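Open Day Walk-Round Checklist -- Automation Demonstration
Site: Grivham hall, Flirketport
Exhibitor: Brunditz
Date of visit: October 15, 2025
Form 255, comments filled in on the spot

1. Visitor barrier in place and closed
OK. Rope only. It will stop adults who want to be stopped. Asked for a solid rail before the April open day and was told it was "on the list."

2. Emergency stop within reach of presenter
OK, but there are 2 buttons and the presenter was standing at neither when I came in. Talked to him. He moved.

3. Emergency stop tested before doors open
NOT SHOWN. The log sheet has a tick and no initials. A tick is not a test. Repeat with me watching.

4. Demonstration matches the program
PARTLY. The program promises "safe handling of everyday devices." Everything on the screens is simulated, so nothing can be dropped that would cost anyone money. Say so on the sign. Visitors around me took it for a live feed.

5. Gripper views, holding and open
Screens are readable from behind the rope. Comments are under item 6. 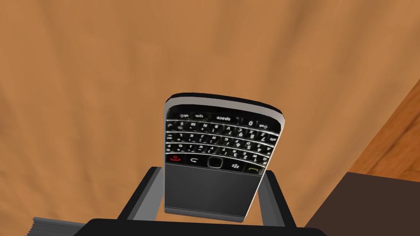
Phone between the fingers, keyboard end up.

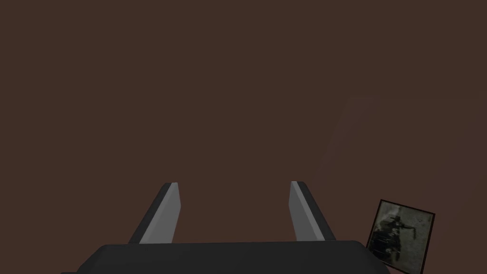
Fingers open, nothing between them.

6. Claims made by presenter
WEAK. He said the grip is "gentle enough for glass." Maybe. No force figure was on display and he could not give me one. A phone sitting between two fingers on a screen tells me where the fingers are -- it does not tell me how hard they press. Either bring the number or drop the line.

7. Claims in the handout
FAIL. "Works with any object" should come out. Wickramasinghe supplied the text and should be asked what was tried and how often it failed. I would settle for a short table.

8. Cables and floor
OK after taping. There was one loose run by the side door.

9. Exit route
OK. Banner stand moved back from the door.

10. Staffing
3 people on the stand, 4 on the rota. Find out who was missing and whether that was the trained first-aider.

Result: may open to visitors with the sign corrected. Items 3 and 7 stay open until I have something in writing.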